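Thursday, late

Rain at last, and proper rain too, the kind that gets in under the back door and makes the gutters sound like somebody is running a bath up there. I lay in bed until nearly seven listening to it, which I never do, and thought about the tanks. By the time I'd found my boots and gone out to look, the small one was spilling over and the big one had come up two rungs. I stood there in my dressing gown with an umbrella, grinning like a fool. We have been buying water since October and the last load was 4,000 litres for a price I won't write down, in case I read this again some year when I'm feeling poor.

The road to Oddale was open but only just. The dip at Dawber had water across it and I sat behind a ute for a good five minutes while he made up his mind. He went, so I went. I'd promised to take the minutes book over to Shagufta Chaudhry before lunch and I don't like ringing people to say I'm not coming when they've already put the kettle on.

She had, of course, and there was a date loaf as well, still warm, and we got through more of it than was decent. We were meant to be talking about the history of the Rullum hall, which turns one hundred next year and which somebody has to write up for the booklet. Somebody is the two of us. So far we have the opening dance, the flood, the time the roof went, and a very long list of who brought sandwiches. What we don't have is anything between the war and 1961, because the pages are gone. Cut out, by the look of it, and quite neatly. Shagufta thinks it was over the piano. There was a quarrel about a piano, both our older neighbours remember that much, and one family stopped coming to the dances altogether and took their fiddler with them.

I said perhaps we should leave the gap as a gap and just say the records are missing. She thought that was a bit tame for a hundred years of people not speaking to each other. We left it there and she sent me home with the rest of the loaf and a jar of her lime pickle, and told me to try the Grumby paper, which used to run a column of district notes and might have had the piano in it.

The afternoon went the way wet afternoons go. I had every intention of clearing the kitchen and doing the ironing, and what I did was spread out the cuttings Mum kept and read about other people's weddings until the light went. I did find one useful thing, a line about the hall fund standing at 271 pounds "with the instrument yet to be settled", and if that isn't our piano I'll eat my hat. I was so pleased that I rang my brother on the spot.

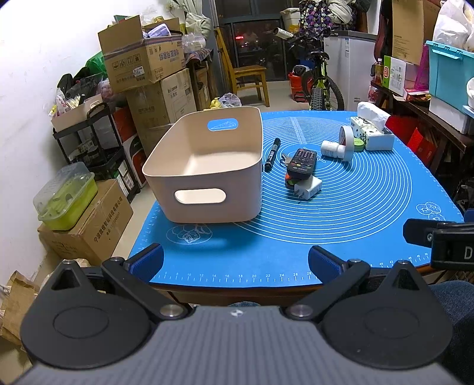

Neil wanted to know why anybody would pay for a booklet about a shed with a stage in it, and then, before I could get cross, he said Dad had always told him the piano never belonged to the hall at all, it was on loan from the fiddler's aunt and they'd painted it green without asking. Painted it! I made him say it twice so I could get it down. He swore he'd told me years ago and I swear he never did, and we argued about that for longer than we'd talked about anything since Christmas. It was lovely, really. I should ring him more.

So now I have a green piano, an aunt with no name, and a missing dozen years. I've written it all on the back of an envelope for Shagufta and propped it against the teapot – she'll be beside herself about the paint. The booklet is only supposed to run to 2,900 words, and I have a feeling the piano could use up 800 of them without any trouble.

Still raining at half past nine. The frogs have started up behind the shed, the first I've heard since winter, and the dog won't go out past the step. I had toast and pickle for tea and was perfectly happy with it. Must move the car up off the low side before bed, and find out if the library at Grumby opens on a Saturday.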